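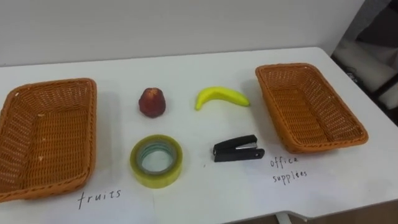

*Photo: Karim Mahasneh*

## How a Basket Holds Together

A woven basket has no nails and usually no glue. It keeps its shape by friction. Friction is the force that slows two surfaces when they rub against each other.

Every weave uses two sets of strands. The first set is called the stakes. Stakes are stiff and give the basket its frame. The second set is called the weavers. Weavers bend easily, and they pass over one stake and under the next. On the following row the order is switched. Each strand now presses on its neighbors from both sides, so it is hard to pull out.

Wicker is the name for this way of weaving, and it is also used for the things made by it. The strands may come from willow, rattan, or reed. Willow is a tree. Rattan is a climbing palm, and some kinds grow over 80 meters long.

Dry willow snaps when it is bent. Weavers soak it in water first. Water makes the fibers softer, so the strand can curve without cracking. As the strand dries, it stiffens in its new shape.
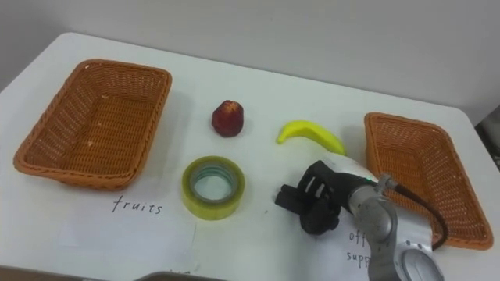

*Two shallow wicker baskets with rolled rims.*

The last part to be made is the rim, or border. Without a border, the top rows would slide up and off the stakes. The weaver bends each stake over and tucks it behind the next one — this locks the edge.

**Try it:** Cut 2 sheets of stiff paper into strips. Lay one set side by side, then weave the other set across it, over and under. Pull gently on one strip. Push the rows closer together and pull again.

*Text by Inmaculada Iglesias*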